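Chapter 7
Choosing a Gripper: Why I Start with Dishes

When I started testing grippers at the Pistness lab in Avville, I wanted a big, impressive task. Gears, maybe, or a full circuit board. My boss handed me a plate and told me to come back when I could put it away.

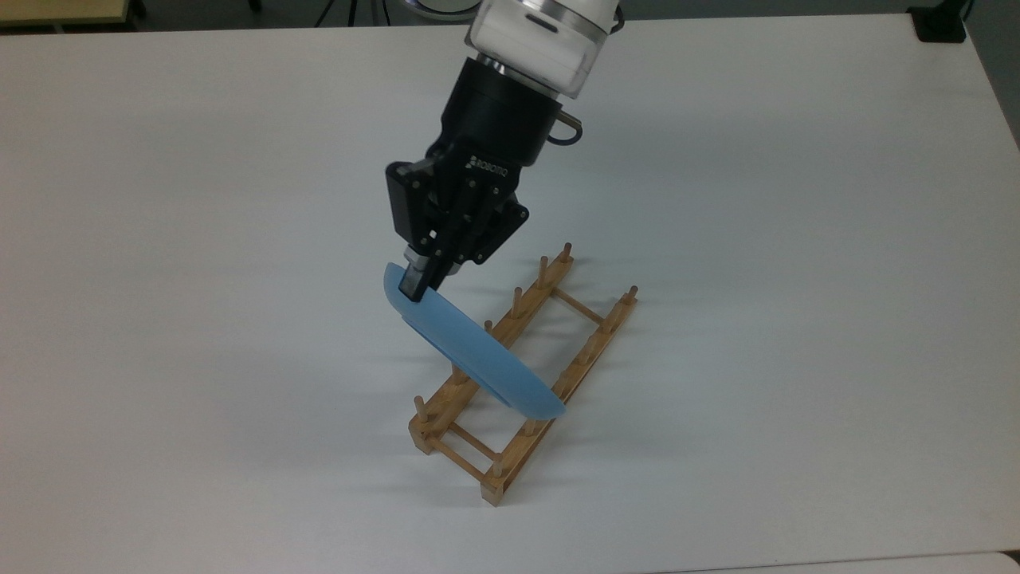 I was a little insulted, and then I spent most of November on it! A plate is thin, it's wide, and it hangs a long way out from wherever you grab it. Pinch it by the rim and every small error at the fingertips gets bigger by the time you reach the far edge (get a ruler and try it with your own hand, you'll see what I mean). A slot between two pegs doesn't forgive much of that.

So in this chapter we'll run one task with several setups and compare what we get. We'll use a two-finger adaptive gripper first, then the Leite suction cup, then the Leite again with a softer lip. After that we keep the gripper fixed and swap the controller, going from plain position control to the Bravitz force controller. Please don't change both at once. I did that in my first week and ended up with 131 trials I couldn't use for anything.

Each setup gets 100 trials. Write down three things for every one: where the fingers or cup touched the plate, whether the plate ended up in its slot, and what you had to fix by hand before the next run. That last column is the one students skip, and I read it first. A gripper that scores well but needs you to nudge the rack after every other plate is a gripper I'd send back.

You'll need Section 4.3 for the tool frame math, so go back and reread it if it's gone fuzzy. Keep your Chapter 6 calibration sheet handy too, we'll be filling in the blank half.

7.1 Setting Up the Plate Task

Clamp nothing yet. First, mark where the rack sits with tape at all four corners.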